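Section 4. Setting Up the Drip Line for Shrub Beds

4.1 Before you begin

The Kurton drip kit is intended for beds of established or newly planted shrubs on level or gently sloping ground. It must not be connected to a line that also supplies drinking water unless the backflow preventer (Part K-7) is fitted. Local rules may require that the preventer be inspected.

Read this section in full before cutting any tubing. Tubing that has been cut to the wrong length can be rejoined with a coupler, but each coupler adds a point at which leaks may develop.

4.2 Laying the main line

1. Close the outdoor faucet and remove any hose or nozzle.
2. Attach the backflow preventer, then the filter, then the pressure regulator. The arrow on each part must point away from the faucet.
3. Tighten by hand only. Do not use a wrench on plastic threads.
4. Unroll the main line along the bed and leave it in full sun until it lies flat.
5. Secure the line with ground stakes, placing one at every bend.
6. Leave the far end open. It will be closed after flushing (see 4.4).

Note: The maximum length of main line on one regulator is 152 feet. Larger beds must be divided into separate zones.

Gardens planted on heavy clay take up water slowly. In such soils the line should be run for a longer period at a lower flow, and emitters should be set farther apart than the planting chart suggests.
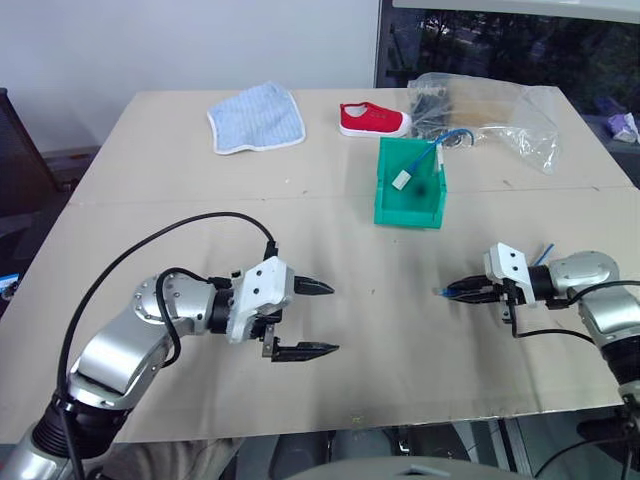
Sandy soils behave differently. Water passes straight down past the roots, and two emitters per shrub are advised, one on each side of the stem.

4.3 Fitting the emitters

1. Mark the position of each emitter on the main line, at the outer edge of the root ball.
2. Hold the punch at a right angle to the tubing and press until it passes through one wall only.
3. Push the barbed end of the emitter into the hole until it seats.
4. Close any misplaced hole with a goof plug.

Caution: Do not place emitters against the stem. Constant moisture at the crown encourages rot, especially in shrubs from dry regions.

4.4 Flushing and closing

1. Open the faucet slowly and let water run from the open end until it is clear.
2. Close the faucet, fold the end of the line, and slide the end clamp over the fold.
3. Open the faucet again and check each fitting for leaks.

Clean the filter monthly during the growing season. In regions with frost, drain the line no later than the end of September and store the regulator indoors — a frozen regulator must be replaced.

Section revised 15/07/2018. Technical review: Dalibor Oravec, Trammont.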